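The computer had belonged to Seren Dafis's father, and it had stood under his desk in the back bedroom at Trotevcombe until February, when the house was sold. Her brother took the desk. Seren took the computer, put it on the passenger seat and fastened the belt over it.

It would not start. She pressed the button, the fan turned for a moment, and then it stopped. She tried it in the kitchen and again in the hall, in case it was the socket.

"Leave it with Sadowski," said the woman at the post office. "Unit 8, behind the tyre place. He did my sister's."

So she drove to Kekby in the rain. Sadowski wrote her name on a docket, tore off the bottom half and gave it to her. The number on it was 308.

"What's on it?" he asked.

"Letters, I think. He was writing something about the Nilley ferry. He worked on it for years."

"Any copies?"

"He didn't trust copies."

Sadowski nodded as though he heard this often. He said it could take up to 4 weeks and that he would ring if it was going to cost more than she'd want to pay. Seren said she didn't know what she'd want to pay. He wrote that down too.

After 3 weeks he had not rung, so she went over on her way home from work. The door was propped open with a tin of paint. He was at the sink, washing his hands, and he told her to go through and have a look if she liked.

She had never seen the inside of it. Her father had once spent a whole Christmas afternoon with his head under that desk, swearing quietly, and she had supposed it was all dust and string in there. She found the drive by its blue handle, beside the coloured wires.
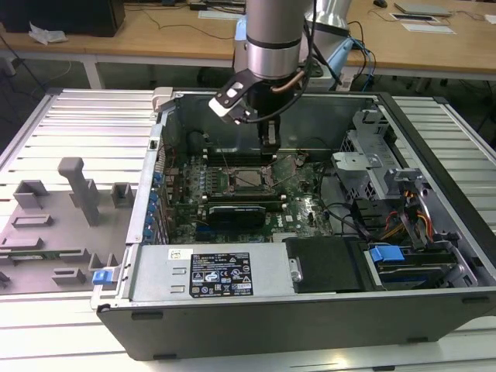
*A computer on the bench at Kekby, with its side off.*

"That's the part you're after," said Sadowski, coming in with the towel. "I haven't tried it yet. I wanted you to say first."

"Say what?"

"Whether you want to read it."

Seren looked at the white Dell logo on the graphics card. She took the docket out of her purse and flattened it on her palm.

"Is there somewhere I can sit?" she asked, and he went to fetch the chair from the office.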